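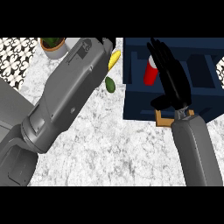
Punch Counting in Amateur Boxing: Do Judges Agree With Slow Video?

Project report, second semester
Group: Chantal Poirier, Anqi Dai, Aksel Thygesen
Supervisor: Normand Grewal
Submitted June 5, 2022

1. Introduction

In amateur boxing the winner is often decided by points, and the decision is not always easy to understand for the public. Two of us train at the Evard boxing club, and after each club evening there are discussions about who was really better. For our project we wanted to compare the number of clean punches seen by people at the ring with the number found later on slow video.

Our question was simple: how many punches does a person at the ring miss, and is it the same for both boxers?

2. Method

We filmed the bouts of two club evenings in the Morin sports hall. Each bout had three rounds. We used two cameras on opposite sides of the ring, because the referee and the boxers often hide the glove from one side.

Three persons sat at the ring and pressed a button for each clean punch. One was Maëlle Beaulieu, who has judged in regional competitions for many years. The other two were students from our class who had received one hour of explanation. A clean punch was defined as a punch with the front part of the glove, on the front or side of the head or on the body above the belt, without a block.

Afterward, Anqi and Aksel watched all rounds at slow speed, separately. When they did not agree, Chantal decided.

3. Results

On the video we marked 2830 punches in total, thrown by all boxers. Of these, 500 were clean according to our definition. Maëlle Beaulieu counted 71 percent of the clean punches. The two students found fewer, and they also pressed the button for many punches which were in fact blocked.

Body punches were the most difficult. Of the clean punches, 219 were to the body, and all three observers missed these more often than punches to the head. Short punches at close distance were also missed often, above all when the boxer had his back to the observer.

We also saw that the boxer who moves forward receives more points from the students than the video gives him. For the experienced judge this difference was very small.

4. Discussion

Our results should be read with care. The boxers were all from the same club and they know each other well, so the bouts were maybe calmer than in a real competition. One camera stopped in the second evening and we had to leave out the last bout completely. Also, we did not measure how hard a punch was, and a real judge does not only count.

Normand Grewal suggested that the observers should change their seats after each round. We think this is a good idea, but we received it too late to use it. In August the club has another evening, and Aksel would like to repeat the count there with the observers on three different sides of the ring.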